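Setent G2 Hand-Held Gripper: Review After a Pinch Fault
5 min read

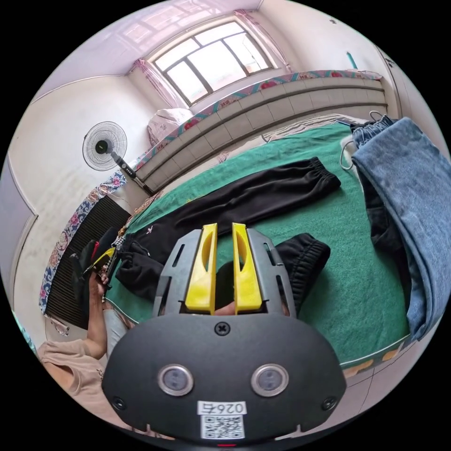
Why this review is late

I had a draft of this ready in October. It was mostly positive. Then one of our units closed by itself on a person's thumb, and I held the draft until we knew what had happened.

We bought 16 of these grippers for a project on handling clothes. People hold one in each hand and fold pants, shirts and towels on a bed or a table, and the recordings are used to train a two-arm folding robot. Pants are the bulk of it. The total price, with chargers and two spare sets of fingers, came to $3196 on a clearance order from Vlachopoulos, the only reseller that would ship to us without a service contract.

Build

The housing is solid. We have dropped several on hard floors and none has cracked. The yellow fingers are slotted, so they give a little when they meet thick cloth like a denim waistband. They wear at the tips and you should budget for replacements.

We label ours by hand, a number plus 右 for the right-hand units. The factory markings are no help in telling left from right, and a swapped pair ruins a session.

The G2 has a powered assist. You squeeze, and a small motor helps hold the fingers shut so your hand doesn't tire. You can turn the assist off in the settings. The default is on.

The fault

During the second month a unit closed while the operator was clearing a drawstring from between the fingers. She had let go of the trigger. The fingers held her thumb for what she thought was a few seconds and released when she pulled the battery. She had a bruise and a small cut under the nail. She did not need a doctor, but she could have with a stronger motor.

We stopped using all the units that afternoon. Reinhold Fuchs, who does our hardware, went through the logs. Over 382 sessions he found five events where the motor drew current with the trigger fully open. Four had gone unnoticed. All five were on units that had been used with fleece or track pants for most of the day.

He opened the unit that had pinched and found lint packed against the trigger sensor. There is a gap in the housing behind the finger mount, and fibers work their way in. With enough lint in there the sensor reads a light squeeze that isn't happening, and the assist does what it was built to do.

Two things bother me about the design:

- There is no timeout. If the sensor says squeeze, the motor holds for as long as the battery lasts.
- There is no stop button on the body. The battery latch needs two fingers of your other hand, and if you're wearing a second gripper you have to put that one down first.

What Setent said

Support answered in two days and asked for the logs. They confirmed the gap and sent foam seals for all our units at no charge. They also sent a firmware update that drops the motor after a short hold. The seals take ten minutes each to fit. The update has to be done over a cable, one unit at a time.

They have not posted a notice on the product page. I asked twice. If you bought yours from a reseller you may not know there is an update.

What we do now

Assist is off for everyone, seals or no seals. We blow out the finger mount at lunch and at the end of the day. Nobody clears thread or cord from the fingers with the battery in. We have had no further events in the logs, although with the assist off I would not expect any.

Hands do get tired. Sessions are shorter than they were, and we lose maybe a fifth of the recordings we used to get in a day.

Compared with the Ornirside

We borrowed a pair of Ornirside grippers from the Trotholm lab for a week. They are fully mechanical, heavier, and the fingers slip on thin nylon. They also can't close on their own. For cloth I still get better recordings from the Setent, and with the assist off the safety difference is small.

Rating

Hardware: 4 out of 5
Assist feature: 1 out of 5
Support: 3 out of 5

Buy it if you plan to run it unpowered. If you need the assist, ask for the sealed version in writing and check the firmware before anyone puts a hand near the fingers.

14 shares | 9 comments

Get new reviews by email. You can unsubscribe at any time.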